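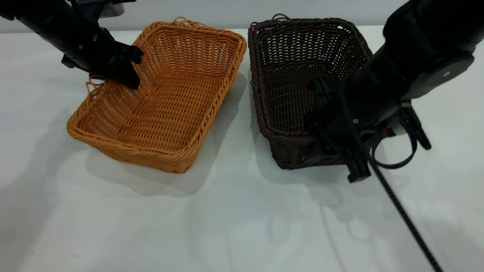
Reviews > Bags & Racks > Handlebar Bags > Plorwood Gutia

I've had the Plorwood Gutia on the front of my touring bike since May, and I keep getting asked about it at coffee stops, so let me get it all down in one place.

First thing, it's a handlebar bag with a clear map sleeve on top. I know, I know, everybody has a phone mount now. But I still like a paper cue sheet (my eyes are not great with a tiny screen in full sun), and the sleeve on my old bag had gone so yellow I was guessing at the road numbers. The Gutia's sleeve is wide enough for a sheet folded in half, and it closes with a flap that tucks under. No zipper to rust!

Mounting took me 20 minutes the first time, mostly because I put the clamp on upside down and had to start over. The instructions are one drawing and some arrows. Once the clamp is on, the bag clicks in and out with a lever underneath, and I can do it with gloves on now.

I took it on the Jirthorpe loop, 46 miles with a long stretch of patched-up concrete after the bridge, and this is where my old bag used to drive me nuts with its bouncing. The Gutia stayed put. There's a little buzz from the clamp on the really rough bits, and I wrapped a piece of old inner tube around the bar to quiet it down. It helped some.

Inside there's room for a rain jacket, a wallet, a tube, two sandwiches and a small camera, and then you're done. Four stretchy pockets run along the inside wall, and I use exactly one of them. The two mesh pockets outside are handier, one for snacks and one for trash.

Rain is the weak spot. I got caught in a proper downpour coming home over Hegazy Hill, and the main compartment stayed dry, but water crept into the map sleeve at the left corner and my cue sheet turned to mush right where I needed a turn. I rode two extra miles figuring that out. Usa Boonchu, who I ride with a lot, has the same bag and she slips her sheet in a sandwich bag first, which I've started doing too.

Other gripes: the shoulder strap is skinny and digs in if you walk any distance, and it only comes in gray or a very loud lime. I got the lime. It blocks my headlight as well, so I had to move the light down to the fork, and the bracket for that is sold separately.

Would I buy it again? Yep, I would. I'd give it 7 out of 10, and I'd go up to 8 if they sealed that corner. If you ride with a big GPS unit and never carry paper you can probably find something smaller and cheaper. I'm taking mine on the canal path next, with a spare cue sheet in the jersey pocket.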